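Ticket: White marks on gray wood-grain tabletop, corner position
Site: Follbridge, second floor workroom
Status: Reopened twice, now closed with notes
Handled by: Blažena Rusnák 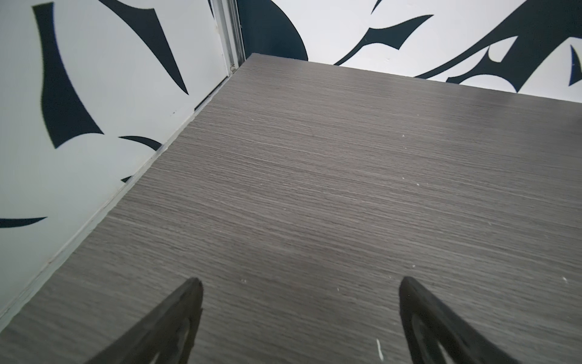 Original report, submitted Wednesday, 8:40 a.m.

The gray table in the corner has white marks on it again. Small ones, mostly specks, plus a thin streak. The new surface was sold to us as one that doesn't mark. Please replace under warranty. The table is a Ryu top in the gray wood-grain finish, installed in June.

First reply, B. Rusnák

I have read the warranty terms and I am not going to file a claim yet. "White marks" can mean at least four things on a gray top: dust or lint, dried residue, a scratch, or a chip in the finish. Only the last two have any chance with Ratedholm, who supplied the top, and they will ask what we did to rule out the first two. So far we have done nothing.

Questions for the person reporting:
- Do any of the marks move if you push them with a fingernail or the corner of a card?
- Is the streak raised, sunken or flat?
- What has the table been cleaned with, and by whom?

Reply from reporter, 10:15 a.m.

I haven't tried moving them. I assumed they were scratches because they are always there. It gets wiped with the regular spray, the Tiltau one. Wiping doesn't help.

B. Rusnák

"Always there" and "the same marks" are different claims. If there are new specks in new places every morning, then wiping does help, and something is putting them back. Please don't spray anything on it until I come up.

Site visit, 1:30 p.m.

Went over the top with a desk lamp laid nearly flat, so the light came in low across the surface. This is worth doing before anyone writes the word "scratch" in a ticket. The grain pattern is full of light and dark lines, and from a standing height a pale line in the print looks a lot like damage.

Step 1. Dry card. Pushed the edge of a business card across the marked area. The small specks moved. They are loose. Picked a few up on clear tape and stuck the tape to a sheet of black paper. They look like paper dust and short fibers to me, but I would not swear to it.

Step 2. The streak. It also moved, after a little persuasion. It was a thin sliver of something white, stuck down at one end. It left a faint mark on the top the same length as itself.

Step 3. Damp cloth, plain water, one pass with the grain. Faint mark gone.

Step 4. Dry cloth, same direction. Checked again with the lamp. I could not find a scratch or a chip in that area. I did find a slight haze over most of the top, which I put down to cleaner that was sprayed on and never wiped off properly. Debris sticks to that.

Closing as: not a defect. Wipe with water, then dry.

Reopened by reporter, next day, 9:05 a.m.

The marks are back. Same place. I still think it is the surface. My colleague read that these finishes hold a static charge and there is nothing you can do except replace them.

B. Rusnák

I have heard the static theory about every table in this building, including the steel one. It may play a part in dry weather. It does not explain why I get debris on this table and none on the matching one by the door, same top, same delivery.

What is different about the corner: two walls. Whatever lands there stays there, and the people wiping start from the front edge and push everything toward the back. I watched it being done. The cloth goes up the table, stops short of the wall, and comes back. The far strip never gets touched.

Tried today:
- Pulled the table out by a hand's width and wiped the far edge and both walls above it. The cloth came back with a fair amount of pale dust.
- Wiped from the corner out toward the front.
- Removed the haze properly. Warm water with a drop of dish soap, rinse, dry.
- Swapped the Tiltau spray for plain water on this one table as a comparison. The table by the door stays on the spray.

About the spray: the label says it leaves "a protective layer." I would like to know what it protects and from whom. At 90 crowns a bottle I expected less residue.

On replacement cost, for the record: Ratedholm quoted 625 for a new top plus 154 for fitting. I am not spending that on lint.

Reopened by reporter, following week

Fewer marks but still some. Two or three specks this morning. Is that acceptable?

B. Rusnák

Yes. It is a table in a room where people open boxes and tear paper. A gray top shows white dust and always will. If we had bought the pale one we would be having this conversation about pencil marks.

Result of the comparison so far: the water-only table dries clear. The sprayed one has a smeary look at the end where the light hits it. That is one week and two tables, so I'm not calling it proof, but I have stopped ordering the spray.

Instructions for whoever wipes it:
1. Dry cloth first, from the corner outward. Lift the debris off at the front edge and don't flick it on the floor.
2. Damp cloth, along the grain.
3. Dry cloth again.
4. If a mark is still there, try a fingernail before opening a ticket.

No scouring pads. Those really will put a scratch in it, and then Ratedholm will be right to refuse us.

Closed. Reopen only for a mark that stays put after step 4, and note where on the table it is.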